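Search help articles

Ticket 553: Turnover checklist not reaching cleaners after same-day booking
Product: Nurkero (housekeeping module)
Property group: Dahlgren, 36 units
Opened by: Thomas Gatti
Assigned to: Ylva Wikström
Priority: 2
Status: Resolved
Opened: 2018-05-15

Reported problem

When a guest checks out and another booking starts the same afternoon, the turnover job appears on the manager's calendar but the cleaner's app shows an empty checklist. The job has the right address and lockbox code. The supplies section (under-sink kit, linen, bin liners, dishwasher tablets) is blank. Jobs with at least one vacant night between stays are fine.

Environment

Manager account in a desktop browser. Cleaners on the mobile app, current version. Bookings imported through the Prundodus calendar connector. Checklist template "Standard Turnover" applied at group level.

Log

Gatti: Cleaner signed out and back in. No change. Reinstalled the app on one phone. No change. The same job opened in a browser under the cleaner's login is also blank, so the phones can be ruled out.

Wikström: Please open the job as manager, select History and send the lines between "Created" and "Assigned".

Gatti: History reads Created, Template pending, Assigned. On a working job it reads Created, Template applied, Assigned.

Wikström: Thanks. The template is attached by a background task after import. For same-day jobs the auto-assign rule is firing first, and an assigned job is locked against template changes. Check Settings > Assignment > Delay and tell me the value.

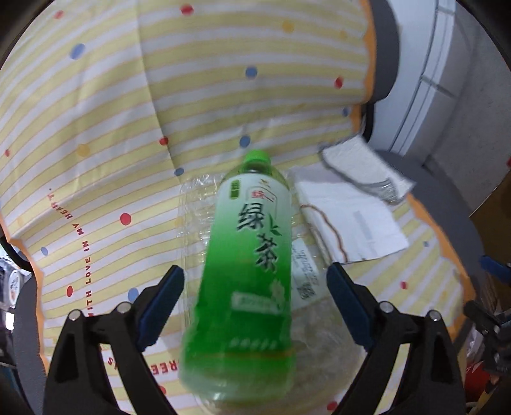 Gatti: Delay is set to 0. It was changed when we took on the Garkgate units, as the cleaners there wanted jobs to come through straight away.

Wikström: Set it to 130 seconds and save at group level. Do not set it per unit; unit values override the group and are not shown on the summary page. Then create a test booking with checkout and check-in on the same date.

Gatti: Test booking created on one Dahlgren unit. Checklist arrived complete, supplies section included. Repeated on a Garkgate unit and it came through blank.

Wikström: Garkgate has a unit-level override left over from the earlier change. Open each unit, clear the Delay field (leave it empty, do not enter 0) and save.

Gatti: Cleared. Test repeated, checklist complete. History now shows Template applied before Assigned.

Wikström: Existing blank jobs will not repair themselves. For each one, unassign the cleaner, select Reapply template, then reassign. The cleaner will get a second notification. Any photos or notes already added to the job are kept.

Gatti: Done for all upcoming jobs. Please close.

Resolution

Assignment delay raised at group level and unit overrides cleared. Affected jobs reassigned manually. A request to show unit overrides on the summary page has been passed to development and is planned for the August release.

We use cookies to remember your sign-in and language. Accept / Manage settings

Contact support | Copyright Nurkero | Back to top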